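Sleeping somewhere new

I have slept badly away from home for as long as I can remember. The first night is always the worst. In January I spent a week in Flurkbridge for work, and I kept a notebook by the lamp to see if I could spot a pattern.

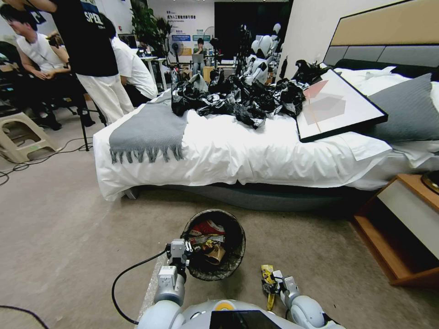
Posted by Carol Mellor | Filed under: Sleep, Travel | 6 comments

The first night I was awake until 3 a.m. The room was quiet enough, but I had eaten late and then read email until midnight. The second night I walked for 40 minutes before supper and left the phone in my coat. I slept five hours straight.

My friend Snædís Oddsson drives 2305 miles a month and sleeps in a different town most nights. She brings her own pillowcase, washed in the same soap she uses at home, and sets the heat low. I tried both. The pillowcase did more for me than I expected – the heat made no difference.

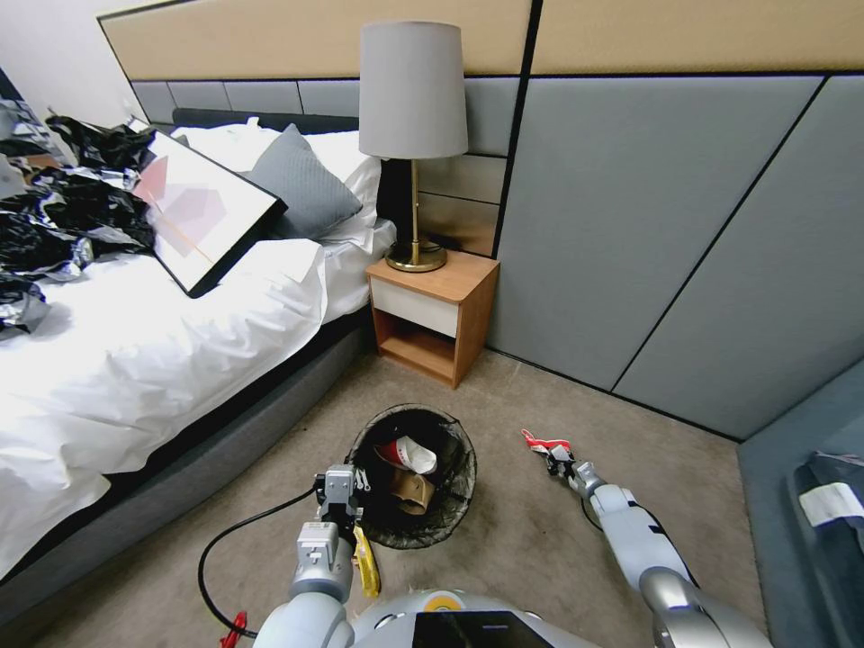 Coffee was the harder one. I stopped at noon for three days and had a headache for two of them. By the fourth night I was asleep before eleven.

I still wake at five, wherever I am. I used to lie there and fret about it. Now I get up, drink some water and read about 600 words of something dull, and most mornings I doze off again before six.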